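Planner keeps timing out above the cup in sim
Plurkholm

I'm moving my pick and place task over to Hodora and the planner gives up on the final descent to the red cup – 33 tries, same timeout. Both views are from my sim.
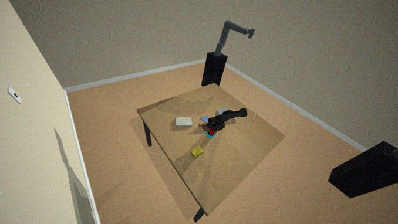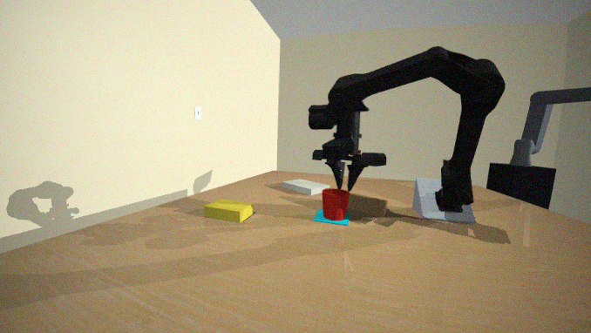 Everything before that plans fine. Is this a collision margin thing?

Hussam Bitar
Probably! Check whether the cup is still a collision object when you plan the descent. Allow finger contact for that segment only, then try again with a 600 ms limit.

Kolev
I just restart mine lol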